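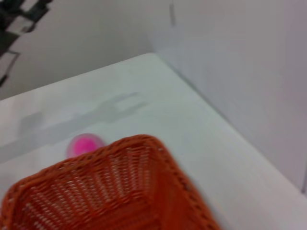

**By the home columnist, *Plimurstead Post***

# Give every table a basket

I'm going to make a big claim for a small thing: the open basket is the best piece of storage ever invented, and every table in Plimurstead should have one!

Mine is orange. Burnt orange, really, with a braided rim and a tight weave that lets little specks of light through (I could stare at it all through breakfast). On a white tabletop it glows. I paid 40 dollars for it at a shop in Dratby last June, which felt like a lot for something full of holes, and I've never once been sorry.

I know the case for lids. Lids keep out dust, and they make a room look calm in 2 seconds flat. But a lidded box swallows things. I lost a set of keys in one for most of a winter. With a basket you lean over, you look, and there are your keys, your stamps, the library card you swore you'd returned.

And yes, small stuff still ends up next to the basket instead of in it. Something bright pink is forever sitting by the corner of mine. Fine! It has a place to go when I get to it, and an evening tidy takes me as long as the kettle does.

So before you buy another stack of plastic drawers, try one basket, in a color you love, right where you drop things anyway.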